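Open day at the Itby workshop – who else went?

tallgrass_ned
Posted 7 March 2022

Went to the Itby open day and figured I would write it up before I forget. They had the two-arm cells running from the time the doors opened, plus a talk upstairs by Ultan Ní Chonaill on how they record and sort the runs. Parking was bad. The talk was good. Coffee ran out early.

The tidying demo was the one I spent the most time at. Two arms in an enclosed cell, a few kitchen things on the floor of it, and the job is to put them where they belong. An operator starts it and then keeps hands off unless something gets stuck. I watched 8 tries in a row. Five finished clean, two needed a reset and one dropped the cloth and picked it up again by itself, which got more interest from the crowd than the clean ones did.

Did anybody make it to the Dusora table? It was packed up by the time I got downstairs.

bolt_and_washer
I was there in the morning. Dusora had a single arm doing bin picking, nothing you haven't seen. The man at the table knew his stuff on grippers though, and he let people swap the fingers.

On the tidying demo I was less impressed than you. Five out of 8 is not a number I would put in front of visitors. If a machine on my line did that I would be on the phone by lunch.

tallgrass_ned
It's not a production line and they didn't say it was. Ultan said in the talk that they had 3,304 recorded runs for the whole set of tasks and only 600 of those are cloth. He wants a lot more cloth before he calls it done.

bolt_and_washer
Fine, but then call it a progress day. The flyer said "working demonstrations."

mrs_okra
It was working when I saw it. My son and I stood there for half an hour. He is ten and has no opinion on success rates.

One question for anyone who knows. Why do they use two arms for this? One of them was waiting a good part of the time we were watching.

k_lindqvist_88
Two reasons they gave at our session. The cloth folds better if you can hold a corner with one and pull with the other, and some items need to be passed across because one arm can't reach the far side comfortably. The waiting is a timing thing. They slow it down so the arms don't hit each other, and the Moriarty planner they use is cautious by default. You can loosen it but they weren't going to do that with the public standing there.

bolt_and_washer
The planner is half the problem if you ask me. We tried Moriarty at work in December and went back to our old setup. It plans around things that are nowhere near the path.

k_lindqvist_88
Which version? They changed the clearance settings.

bolt_and_washer
Don't remember. Whatever was current. I'd have to look at the install notes.

rustbeltrita
I'm with Ned on this. I have been to the Rikau open day two years running and they play you a video and give you a pen. At Itby they ran the thing live with people leaning on the barrier, and when it failed they said it failed and reset it. I would take that over a video.

Sign-in sheet by the door was up to 1,213 when I left, so they won't be short of names for the mailing list.

tallgrass_ned
That many? It didn't feel like it in the cell room. Everybody must have been in the coffee line.

Got one picture of the tidying cell worth posting.

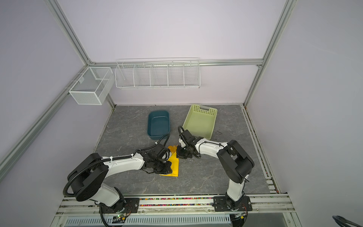
Left gripper down on the yellow cloth, right one next to the utensils. Trays are behind.

mrs_okra
That's the one we watched! Thanks for putting it up. I only got the back of somebody's jacket.

bolt_and_washer
Those grippers are very close together. So much for cautious.

k_lindqvist_88
Close is allowed if both arms are in the same plan. It's when they are planned separately that it keeps them far apart. That was on one of the slides.

bolt_and_washer
OK, that I didn't know. Are the slides posted anywhere?

k_lindqvist_88
Not yet. Ultan said to email the front desk and they would send them out. I wrote and haven't heard back.

rustbeltrita
Same here. If anybody gets them please put a link in this thread – I missed the second half of the talk moving my car.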